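## 3. The number board and its wear

A wooden number board is such a familiar thing that it is easy to forget how much it asks of a small child, who has to know the numeral, count the little pictures and then persuade a tile into its place. We chose this kind of board for our study of counting toys at the Rurkport toy library, where boards are lent out for two weeks at a time and come home, bless them, in every sort of condition.
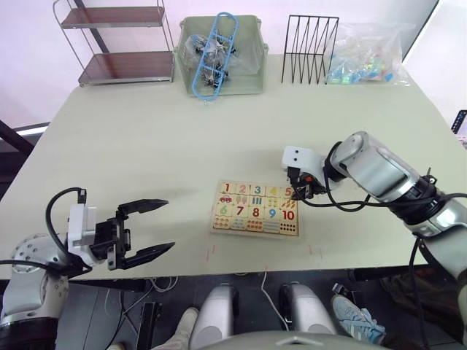 **Lesego Adams**, lead author and toy librarian, Rurkport

The numerals are large and brightly coloured, and the pictures that go with them are everyday things, a red car for the one and ice-cream cones further along the row. For the matching task we leave the 1 in its slot, as a friendly sort of starting point, and set the next numerals loose on the table to be found and brought home.

**Figure 1.** The board with the 1 in place and the tiles for 2, 3, 4 and 5 lying around it. 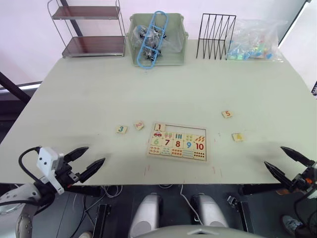
### 3.1 Reading the tiles sideways

Children rarely sit where we expect them to, and a good many of our 63 families told us that play happens on the floor with everyone at a different side. A numeral seen side-on is a harder thing altogether, and the 9 gave our younger players a good deal of trouble.

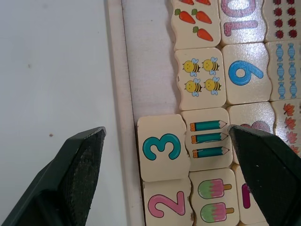
The pictures were much more forgiving in this respect, as a bee is a bee from any direction, and several children simply counted first and worried about the numeral afterwards. Tamás Vass, who sat with them through most of June, noted the same habit in around 13 of his visits.

Wear matters too. On the pink 2, the pale face has broken away at one corner and the darker wood shows beneath, with rougher chipping along the opposite edge, though the numeral is still perfectly clear.
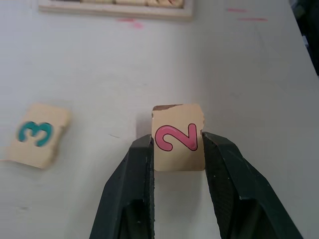 ### 3.2 Mending and keeping

Chipped tiles stayed in use as long as the numeral could be read. Bongani Nkuna smoothed any sharp corners by hand with fine paper, and we left the bare wood unpainted so that later wear could be compared with our earlier notes.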